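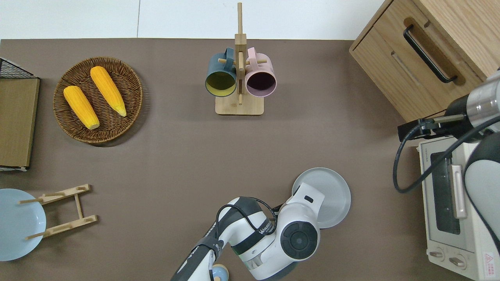
Rorwood Kitchen Bench Kit for Student Robotics
Item 2208
Ships to schools, clubs and college programs

Teenagers who have never voluntarily put away a plate at home will stay until the building closes to make a robot do it. We built a product on that.

The Kitchen Bench Kit is a set of household props, a task book and a scoring package for classes and clubs working with a pair of tabletop arms. It turns a lab table into a small kitchen where everything has a place to go, and gives your students a term's worth of reasons it didn't get there. The kit is the standard practice set for the kitchen division of the Kuvov Challenge, and plenty of programs run it as a classroom unit and never enter anything.

What comes in the crate

Play food, including ears of corn
Woven basket
Wooden mug tree
Mugs, mixed colors
Round plates, mixed colors
Wooden dish rack with slotted rails
Cutting board
Wire mesh rack
Wooden cabinet with a working drawer, black bar handle
Cream toaster oven with glass door (prop only, power cord removed)
Layout templates, printed full size on heavy paper
Task book and instructor notes
License for the Furtado scoring app, one classroom

Plate and mug colors vary by batch. Teams have asked us to match a set they already own because their vision code was trained on one particular shade. We can't, and the instructor notes have a chapter on why that may be the most useful thing in the crate.

What doesn't come in the crate

Robot arms, grippers, cameras, computers, table. You will need 2 arms with parallel grippers mounted within reach of each other. The task book makes no assumptions about the brand, and the layouts have been tested with arms mounted on adjacent sides of a table as well as side by side. If you only have one arm, the first section still works. The other sections will make you want a second one, and we don't sell those either, so please believe we gain nothing by saying so.

The tasks

The task book has 10 tasks in 3 sections. Students should go in order. They won't.

Section one, Put It Down. One arm, one object. Corn into the basket, corn out of the basket, plate onto a marked spot. Corn is here because it rolls a little, tapers at one end and looks easy. Most teams finish the first corn task in an afternoon and then spend a week finding out it only works when the ear is lying the way it was lying that afternoon.

Section two, Put It Away. Plates go into the dish rack, mugs go onto the tree. The slots in the rack are forgiving by human standards. The mug tree is the task people write to us about. A mug handle has to clear the peg, then drop, then stay there when the gripper lets go, and the gripper likes to take the mug back with it on the way out. Instructor notes include a page of hints that you can hand over at whatever point your conscience requires.

Section three, Both Hands. Open the drawer with one arm and load it with the other. Hold the toaster oven door while a plate goes by. Pass a plate from arm to arm. Any student who has been assigned half of a group project will recognize the dynamics. Each arm must know where the other one is, and neither may assume the other one has finished.

Each task comes with a starting layout, a goal layout and a short list of ways it usually fails, written by people who have failed in all of them.

Scoring

The Furtado app runs on a phone or laptop. A student starts the timer, marks each step as done, dropped, assisted or abandoned, and the app produces a score sheet that matches the one used at Kuvov events. "Assisted" means a human hand entered the workspace. Clubs tend to develop strong opinions about whether a nudge is a hand. The rules say it is.

The app also keeps a log of attempts, which is what most instructors end up grading. A team with a good log and a bad robot has learned more than a team with one beautiful video, and you can show that to whoever signs the purchase order.

Setting up

Lay the template on the table, put the props on the outlines, slide the template out. Plan on a class period the first time. Leave more room than you think you need on the side with the cabinet and the oven, as arms tend to sweep wide there. Check the cable slack at full extension before anybody runs code. A cable that drapes nicely at rest can catch on a corner of the oven, and the oven does not move gracefully.

Keep the emergency stop where a student can reach it without leaning over the bench. Run new code at low speed. Have one person at the keyboard and one person watching the robot, and do not let those be the same person, however gifted.

Wear and replacement

Mugs break. We sell them in packs and ask no questions. The corn holds up well except at the tips, where grippers pinch it. The pegs on the tree can be pulled and replaced by hand. The basket stretches over time and becomes easier to load, and experienced teams hoard the old ones. For Kuvov events a new basket is required.

Wipe everything down with a damp cloth. The plates can go in a dishwasher if your lab has one, and if it does, please do not let the students see how much faster it is.

Pairing with the Zusemham track

Programs that want a written curriculum can add the Zusemham course packet, sold separately. It covers grasp planning, camera calibration, recording demonstrations by hand and reading a failure log, with homework that can be done away from the bench. It is written for high school juniors and up, though middle school clubs have used the early chapters with an adult nearby. If your club already has a way of teaching these things, you don't need the packet.

Common questions

Can we use our own dishes? For practice, yes, and we encourage it. For competition, no.

Does the oven heat up? No. It has been asked to.

Can we glue things down? The template outlines are there so you won't have to. Kuvov rules allow museum putty under the cabinet and nothing else.

Do you take returns? Within the term, if the crate is complete. Bring back the corn. It is always the corn that's missing.

Ordering

School purchase orders accepted. Quote item 2208 and tell us whether you want the Zusemham packet. Orders for fall classes should reach us by July, and every year a large share of them reach us in September. We ship those too, with less cheer.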